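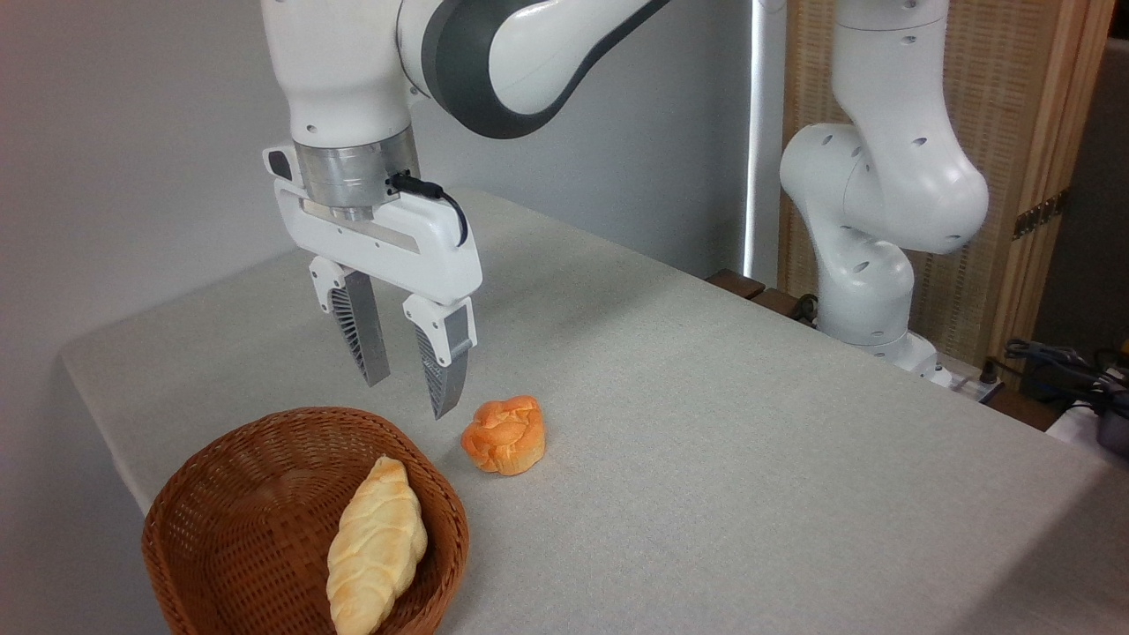
Figure 4. The bread task at the Gremberg open day. The gripper of the left arm is open above the orange bun; the loaf lies in the basket.

4.2 The open day at Gremberg

The second part of the study took place during the public open day at the Gremberg site on Mar 6, 2024. The purpose was to see how people with no background in robotics judge a slow and fairly simple manipulation task when they watch it at close range, and whether their judgement changes after a failed attempt. The laboratory sessions described in 4.1 used staff and students from the Ulloa building, most of whom had seen the arms before.

The task was kept as close as possible to the laboratory version. Two arms were mounted at a table covered with a light grey cloth, and bread items had to be moved from the cloth to a wicker basket (Figure 4). Bread was chosen after a short trial at Ratport, where visitors had been shown the sorting of plastic blocks and had mostly walked on after one cycle. Food was easier to talk about. Several people at Ratport had also asked whether the gripper would crush something soft, and we wanted to give that question a fair place in the demonstration.

The cloth was retained from the laboratory sessions although it makes the task harder. A bun that is touched off centre tends to drag the fabric with it, and the height of the surface is no longer constant once the cloth has shifted. The small bun in the figure has an uneven, knotted top, so the contact made by the ribbed fingertips depends a good deal on the angle of approach. The longer loaf is easier to find but has to be turned before it will go into the basket. We did not tell visitors any of this beforehand.

Each demonstration consisted of a spoken introduction of 2 minutes, given by Kamran Zaidi, followed by repeated pick-and-place cycles. The introduction was read from a card so that every group heard the same words. It said that the arms were running under the Ullex controller, that no one was steering them by hand, and that a grasp might fail. Visitors stood behind a rope on the open side of the table. They were free to leave at any time and to ask questions, which were answered after the cycle in progress had ended.

Groups were admitted as they arrived, with a limit of 20 people. In all, 77 visitors filled in the short form at the exit. Children could fill it in with the help of an adult, and these forms were marked. The form asked how capable the visitor thought the system was, how safe they felt standing near it, and whether they would trust it to handle food in a shop or at home. There was also a blank space for remarks - most people used it.

Failed grasps were not staged. When the fingers closed beside the bun, or when the bun slipped on the way to the basket, the controller was left to try again without help. If it failed repeatedly, a member of the team stopped the arm, put the item back on the cloth by hand and restarted the cycle. We noted which groups had seen such a stop. The comparison in Section 5 rests on this split, and it should be read with some care, as the groups were not assigned at random and the later ones tended to stay longer.

Two practical points affected the day. The first was noise. The hall was busy by late morning and the last part of the introduction could not always be heard at the back, so some visitors may have missed the warning about failed grasps. The second was the speed of the arms, which had been reduced at the request of the site safety officer. Many of the written remarks mention slowness, and a few take it as a sign that the machine was unsure of itself. In the laboratory sessions, run at normal speed, no remark of this kind was made.

Talk at the rope was not recorded. Zaidi kept handwritten notes of the questions put to him, and these were typed up the same evening. The most common concerned the choice of object: how the system decides which piece of bread to take first. The next most common was why there were two arms when one seemed to do most of the work. The second arm is needed for the handover task reported in 4.3, which was not shown to the public until the April visit.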